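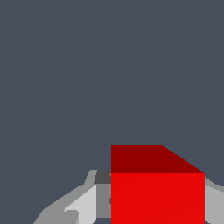 Threads > Home & Money > Storage

Last updated: November, 9:40 pm

1/ I've been reading up on the "one cube, one category" storage systems because my sister-in-law swears by hers. You buy a grid of open shelves, you buy matching cubes to slide into it, and your house is supposed to sort itself out. I have doubts.

2/ Start with the price. The Stallar grid looks cheap until you notice it comes with no cubes at all. The sixteen-hole one with a full set of cubes came to $431 in my cart before delivery. For that money I could get a used dresser with drawers that close and go out to dinner a few times.

3/ "But you can add cubes as you go." Sure. I looked at the reviews from people who did that. The red from one year doesn't match the red from the next, and the newer ones are a hair wider. One guy in Numerdale has three cubes that only go in if he takes off the fabric pull.

4/ Then there's the claim on the Stallar page that the average family "reclaims 26 minutes a day." Reclaims from what? I clicked every link on that page looking for a study. The footnote goes to a newsletter signup.

5/ I don't lose 26 minutes a day looking for things. I lose maybe four, and three of those are my keys, and my keys are not going in a cube.

6/ Someone replied asking if I'd tried one. Yes. We had a four-hole Skarker in the hallway for two winters. Hats, gloves, dog stuff, "misc." By the first January all four were misc.

7/ That's my main problem with the idea. A closed box is a great place to stop thinking about an object. You toss the thing in, the hallway looks tidy, and the flashlight is gone until you move house.

8/ The fans will say label them. I did label them. The label said GLOVES and the cube had a phone charger, a birthday candle and half a pack of AA batteries in it. Labels don't do anything by themselves.

9/ Also, look at the photos in the catalogs. Every cube is pushed in flush and you never see inside one. I'd trust a storage company a lot more if it showed me the inside of a cube after six months with two kids.

10/ I did a little checking on the secondhand side. On the swap board that covers Numerdale and Aravena there were 113 listings for cube shelves the night I looked. Plenty said "barely used." Bookcases, by comparison, hardly ever come up, and when they do they're gone by breakfast.

11/ Maybe that only means a lot of them got sold in the first place. Fair point, and two people have made it already. I'd still want to know why they're leaving so fast.

12/ What I'll give them: for toys, they work. Kids under five don't need to find a specific block, they need to find blocks. Dump everything in, drag it out, dump it back. If that's your situation, buy the cheap ones and don't worry about the color.

13/ Records too, I'm told, if the shelf is strong enough. Check the weight limit before you load it up — the one I looked at gave a number for the whole unit and nothing for each shelf, so I wrote to ask. Still waiting.

14/ To the person who says hers changed her life: I believe you cleaned out your closet. I think you threw away nine bags of stuff that weekend and the cubes are getting the credit.

15/ For the record, what we have in the hallway now is a row of hooks and a shallow tray. It's ugly. I can see my gloves.

16/ Muting this for the night. If anyone has had a set for more than five years I do want to hear how the bottoms are holding up, especially the cardboard ones.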